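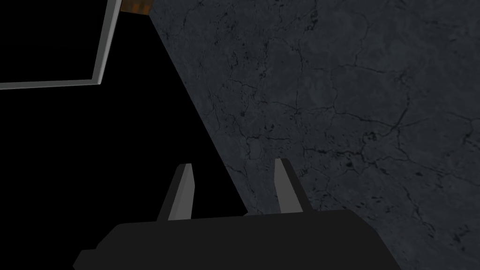 # Simulation and Cell Operator (two positions) - Flevano Stone Handling

Location: Galtodano works, main hall and programming office
Hours: full time, rotating day and afternoon shifts
Reports to: Cell Supervisor, Handling
Posted: July 2023

## Background

Flevano cuts, finishes and packs stone tile and small slab. The Galtodano works has 80 employees. Until last year every piece coming off the finishing line was lifted, turned and racked by hand. One robot cell now does part of that work, and a second is being commissioned for start-up in November.

Pick programs for both cells are built and checked in simulation before they are released to the floor. The view at the top of this posting is from the simulator: the two gripper fingers, open, with a cracked grey stone-like surface beyond them. Operators spend a good part of each shift looking at views of this kind, often at steep angles and in dim light, and deciding whether an approach is acceptable.

## What changes on the floor

Applicants from inside the works have asked what the second cell means for existing jobs. The position at present:

- Manual racking of standard tile ends on the finishing line when the second cell is accepted. Oversize, thin and visibly flawed pieces stay with the hand crew.
- No permanent position is being cut under this project. Hand rackers may apply for the two positions here, move to inspection, or remain on the oversize crew.
- Shift allowances carry over for anyone who transfers.
- The afternoon shift will start 40 minutes later, so that the cell can be handed over with both operators present.
- Operators may stop a cell at any time and are not required to obtain approval first. Stoppages are logged against the cell, and the log is not used in individual performance reviews.

Physical effort is lower than in racking. Screen time is considerably higher, and the work is more solitary. Applicants should consider this before applying, particularly those who have worked in a crew for some years.

## Duties

1. Run new and revised pick programs in simulation and record the result for each.
2. Check finger position, opening and angle of approach against the handling sheet for the product.
3. Flag simulated surfaces that do not represent current stock, and send samples to the programming office for comparison.
4. Load released programs to the cell and supervise the first rack at reduced speed.
5. Clear faults, following the lockout procedure without exception.
6. Inspect and replace gripper pads.
7. Keep the changeover record up to date and brief the incoming shift.

Operators do not write programs from scratch. They adjust approach height, speed and grip parameters within set limits. Anything outside the limits goes back to the programming office.

## Requirements

- Experience handling stone, glass, ceramic or a similar brittle product, in any role
- Able to read a dimensioned drawing in metric
- Comfortable using a computer for most of a shift
- Clear written English for logs and handover notes
- Steel-toed boots and hearing protection worn at all times in the hall (both supplied)

A forklift licence is useful. Previous robot experience is not required and will not be weighted above handling experience - the hand crew can often tell from the face of a piece where it should not be gripped, and we want that knowledge in the programs.

## Training

Training runs for 22 paid shifts. The first part is at Cervantes, our training provider, using the Flenetti simulator. The remainder is at Galtodano alongside a current operator. Trainees are assessed on simulator checking, lockout and fault recovery. Anyone who does not pass may repeat the assessment once, and internal applicants keep the right to return to their former position.

A completion payment of $3,000 is made on sign-off. Internal and external hires receive the same amount.

## How to apply

Send a résumé and a one-page letter to the personnel office at Galtodano, marked "Cell Operator". Internal applicants may use the short form from the lunchroom rack and do not need a résumé. State which shifts you cannot work.

Shortlisted applicants will be asked to attend a two-hour session at the works, consisting of an interview, a supervised simulator exercise and a walk through the hall. Travel costs within the province are reimbursed on presentation of receipts.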